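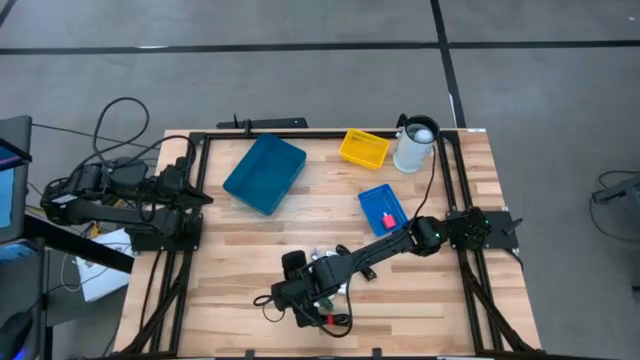 Do I have to re-zero the arm every time I swap the gripper?

Only if the wrist joint got bumped while the screws were out. A plain swap of one gripper for another leaves the joint zeros alone, and all you need to redo is the finger travel (steps 6 through 9 below). If you're not sure whether you bumped it, park the arm and look at the two witness lines on the wrist. If they line up, carry on.

Section 4: Fitting and comparing two-finger grippers

I wrote this section for the Trallwood bench kit, with two arms on a bench-top frame, but most of it works for any small arm with a bolt-on wrist. I've been going back and forth between the stock Trallwood gripper and the Stolton one since May, and I've made most of the mistakes already, so you get to skip them!

Before you start

You'll want the short hex key from the kit, a soft cloth, and a handful of things to pick up. I use a wooden block, something thin and flat, something that rolls, and a couple of bits so small they're annoying. Trays and baskets make good targets because they give the arm an edge to clear (and they'll show you quickly if your drop height is too low).

Do one arm at a time. Fold the other one back out of the way and leave it there until you've finished the whole section. I tried doing both at once to save time and spent the evening figuring out which log belonged to which arm.

Caution: Switch off the arm at the base before you unplug anything at the wrist. The arm will sag when the power goes, so hold it by the forearm and lower it yourself.

Swapping the gripper

1. Move the arm to the service pose from the controller menu, then power it down.

2. Unclip the gripper cable at the wrist and tuck it back along the forearm.

3. Take out the 4 mounting screws. They're all the same length on the Trallwood. On the Stolton they aren't, so set them down in the order they came out.

4. Seat the new gripper against the wrist plate and start every screw by hand before you tighten any of them. If one fights you, back it out and try again. These threads are soft.

5. Plug the cable in and strap it to the arm with a little slack. Turn the wrist by hand to both ends of its travel. If the cable pulls tight at either end, give it more.

Note: A strap around the wrist cabling is fine, but keep it behind the last joint. Mine crept forward once and the fingers closed on it.

Setting finger travel

6. Power up and open the gripper page. Choose your model from the list. If yours isn't there, pick "generic two-finger" and enter the stroke yourself. My Stolton measured 81 mm fully open.

7. Press Close, slowly. Watch the fingertips, and stop when they touch. Save that as zero.

8. Press Open and save the far end the same way.

9. Set the closing force to 700. The number is in controller units, which don't match anything on my kitchen scale, but it's a good middle value for blocks and plastic parts. Go lower for anything that squashes.

Caution: Don't set the force to 1,000 and walk off. That's the maximum, and the motor gets hot if the fingers sit clenched on something hard.

Running the comparison

10. Put your test items on the wood and your target tray where the arm can reach it without going near full stretch.

11. Run the pick routine with the first gripper. Write down every miss, and what kind of miss it was (never closed on it, dropped it on the way, landed outside the tray).

12. Swap grippers, repeat steps 1 through 9, and run the same routine with the items back in the same spots. Pencil marks on the tabletop help a lot here.

For me the Trallwood was better with small stuff, because its tips meet cleanly at the end. The Stolton won on anything wide or round, and I like its pads more. If you're using a Landovstead controller, the force scale is different, so redo step 9 from a low value and work up. The Thongsuk adapter plate fits both grippers but makes the tool a bit longer, and you'll need to enter the new tool length under Arm > Tool before you let it anywhere near the table.

Last updated January 17, 2024. Camera mounting is in Section 5.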